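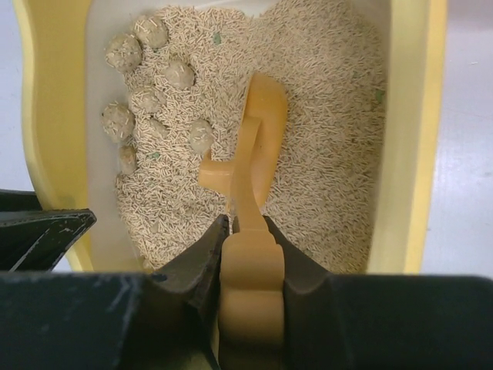
Litter scooping, with most of the clumps over on the left side of the box.

I spent most of June teaching a robot to clean a litter box, so this post is long overdue. The project is called Brillham, and the goal is a policy that can take a scoop, find the clumps and leave the clean pellets behind. My part is the examples. I drive the arm by hand, the camera at the wrist records, and each run goes into the training set if it's good enough.

We started with a target of 256 runs. I thought that was plenty, and it wasn't. The first model we trained had learned to put the scoop in the litter and push, and that was about the extent of it. It pushed where there were clumps and it pushed where there were none. When I went back through the runs I could see why. I had put the clumps in nearly the same place every time and started every stroke from the same spot, so there was no need for the model to look at anything.

Now I set up the box differently for each run. Sometimes the clumps are in a bunch, sometimes there are only a few by the wall. I also change how deep the litter is, and I move the box a little between runs. 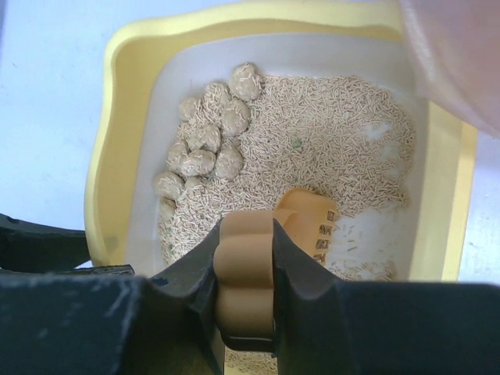
Pellet litter is harder than I expected. The pellets roll, and they stick to the clumps, so a clump and a small heap of clean pellets can look much the same from the wrist. Go in too steep and the scoop plows everything ahead of it. Go in too flat and it rides over the top. The angle I like is somewhere between, and I had to do a lot of bad runs before my hands found it.

The other thing is the pause. I tend to stop before each stroke to think, and the model picks that up. An early version would reach the litter and sit there for several seconds. I now decide which clump I'm going for before I start recording, and I trim the dead time at the end of the day. Yaa Nyarko wrote a small script for the trimming and it has saved me hours.

We argued for a while over what to do with the failed runs. I was throwing out any run where I dropped a clump, even if I went back and got it.
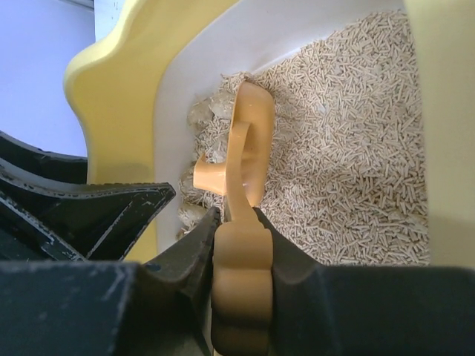
Bo-ram Jang thought that was a mistake and said so: the dropped clumps were the most useful part, and a model that had only seen clean pickups would have no idea what to do after a bad one. Keep them, label them, and only toss the runs where the operator gives up.

I went along with it, a bit unwillingly. We now have 324 runs on the list, and 12 of them are marked as recoveries. I'd like a lot more of those, but they're awkward to make on purpose. When I try to drop a clump it looks like I'm trying to drop a clump.

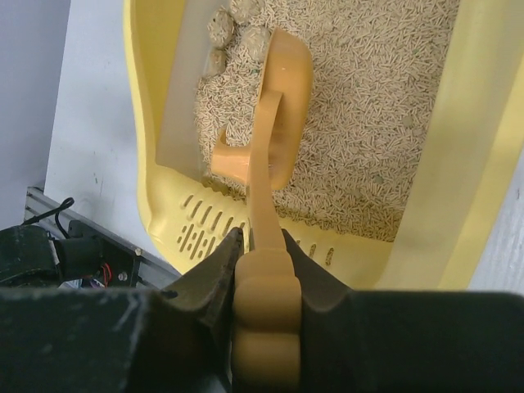 Lighting is next. Everything so far was recorded in the same room with the same lamps on, and I don't trust the model to cope with a dim corner. I also want to do a set with a different scoop – one with a shorter handle, if I can find it – and some runs that start with the box turned the other way.

Training starts again tonight on the full set. I'll put the results up when I have them, good or bad.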